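14 Feb 2020

Bedroom reset, second pass. The first pass dealt with the closet. This one covers the small stuff: hair ties, receipts, whatever collects on and next to the bed.

Method is unchanged. Everything goes on the bed, gets sorted by material, then goes back to a fixed location. Scrunchies are the largest category. Satin and velvet are stored separately, as velvet picks up lint and passes it on.
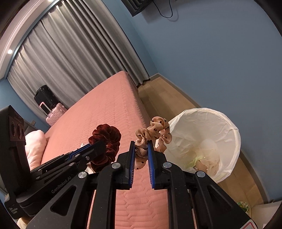

How should a velvet scrunchie be washed? By hand in cool water with a little mild detergent, pressed in a towel, and dried flat. Wringing crushes the pile.

Satin takes the same wash but dries faster. I retire either kind when the elastic no longer springs back. Margaux Delaunay replaces hers every August regardless of condition, and I can't fault the schedule.

Storage is a Dilari drawer insert, 17 cm deep, bought in Allthorpe. It holds the set with the drawer fully closed. The previous insert did not.

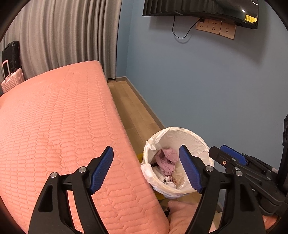
Trash rules: tissues and tags go straight in, and the liner gets changed at the end of the session whether or not it is full. I fold the rim well over the outside so the bag doesn't slide down. Small liners come in a box of 300, so supply is not a constraint.

Next pass is the nightstand.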